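Home | Notebook | Bench Notes | Kitchen | Archive

Sandwich table, second go
January, started 10:40 am
Posted by Lucero Ticona
3 comments | 2 shares

OK so I'm writing this one up while I still have mustard on my sleeve. Same job as the last entry: work out a sandwich layout for the Taipe lunch that one person can follow off a card without asking me anything. The lunch is 50 sandwiches, and last time we did a practice run I was slow, the plates were a mess, and Orlando ate two of the samples before I'd written anything down. (Orlando, you know what you did.)

What I changed: fillings live in one clear container now, on the right, and the plate goes to the left of it. Before, I had a separate tub for everything and spent half my time popping lids. Percy thinks one container is asking for the cheese to taste like bacon. I think that's a good thing in a sandwich! We'll see who's right when it's sat in the Nosero fridge overnight, that's the next thing to test.

Bread: plain white, sliced. I did try the seeded loaf from Senar first and it tasted great, but the slices were different sizes from one end of the loaf to the other and the cheese hung over on the small ones. White it is. Bit-na asked about toasting. I'd love to, but there's one toaster in this building and it does two slices if you hold the lever down, so no.

Bacon was cooked ahead, 40 strips to start with, oven, on racks. Khurram did it and he let them go a bit less than I would have, which I grumbled about and then took back, since the crisp ones from the last batch snapped when you tried to fold them. Softer ones bend to fit the bread. They do cling to each other though. Next time I want parchment between layers, or at least to pull them apart while they're warm.
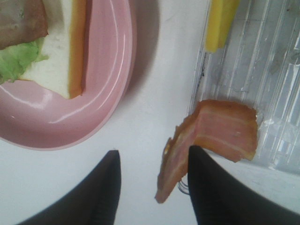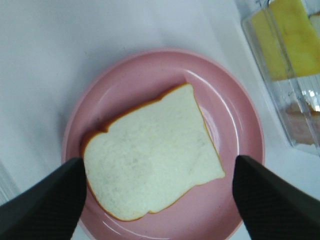

Bacon strip in the first one, bread on the pink plate in the second.

About the order. The card currently says bread, cheese, ham, bacon, bread. I started with the ham on the bottom and the whole thing slid around when I cut it. Cheese against the bread seems to hold better, and a second piece of cheese on top of the bacon would probably be better still, but then we're buying a lot more cheese and I haven't asked Khurram about the budget. Leaving it at one for now.

Mustard: thin, top slice only, and NOT out of the squeeze bottle, which spat at me (see sleeve). Use the little Tirley spatula. It's in the drawer under the kettle, please put it back there, I spent ages hunting for it this morning and found it in the pen mug.

Cutting: corner to corner. I did a few straight across and they looked like something from a hospital. Bread knife, no pressing down, wipe the blade when it gets greasy.

Still to do:
- overnight test in the fridge, wrapped and unwrapped
- ask Bit-na for the list of people who don't eat pork and work out a cheese and tomato version
- find out if Taipe has plates or if we're carrying ours over
- more napkins
- rewrite the card in bigger letters, Percy couldn't read mine

Stopped at 12:15 for lunch. I had soup.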